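Wistberg Chess Club: Frequently Asked Questions

Last updated 16 November 2018

When and where does the club meet?
Friday evenings in the upstairs room at the Noltulthorpe library. Doors open at 7 and the rated games start half an hour later. We stop for the summer after the last Friday in May.

Do I need to be a member to play?
No. You can come twice as a guest and play casual games at no charge. After that we ask you to join. Rated games are for members only, from the first one.

I only know how the pieces move. Is that enough?
Yes. Tell whoever is at the door and you will be paired with someone close to your level. There is no formal class, but one table is kept for newer players and questions are welcome there between games.

What is the time control?
Club championship games are 90 minutes each with a 30-second increment. The Kazmi Rapid, played over 2 evenings in the winter, is 25 minutes each with a 10-second increment. Casual games are whatever the two players agree on.

Do I have to write down my moves?
In the championship, yes, until you have less than five minutes left. In rapid games it is optional. Score sheets are provided. If you prefer your own scorebook that is fine, but the arbiter has to be able to read it.

Can I take a bye?
You may take 2 half-point byes in the championship. Ask before the pairings go up, which is normally Wednesday night. Byes cannot be taken in the last round.

What happens if I am late?
Your clock is started at the beginning of the round. If you have not arrived after 30 minutes the game is forfeited. Call ahead if you can - your opponent may agree to a later start, but does not have to.

Are phones allowed?
They must be switched off and kept in your bag or coat during rated games. A phone that rings costs you the game. This applies to smart watches too.

How do the league matches against Jamcombe work?
Each club fields 7 boards in rating order. Home team has White on the even boards. The captain is Arsalan Abbasi, and he picks the team the week before. If you want to be considered, put your name on the sheet by the pairings board.

Can I borrow books?
Members can borrow from the club library, which now has 331 titles, mostly openings and game collections. Two books at a time, for a month. Sign them out in the green notebook and sign them back in yourself. The endgame shelf is reference only, as several of those are out of print.

Are games published?
Championship games are typed up and posted on the website, usually within a week. If you would like to annotate one of yours, send it in. Short notes are fine. We do not run computer analysis on games that are still adjourned.

Reader comments
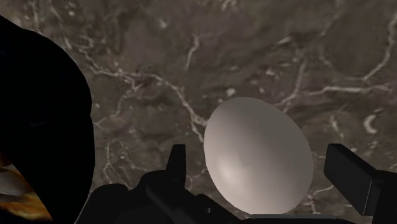 Arsalan Abbasi: One correction to the league answer. From this season the home team has White on the odd boards, so board one at home is White. The old rule is still on the sheet upstairs and I will change it on Friday.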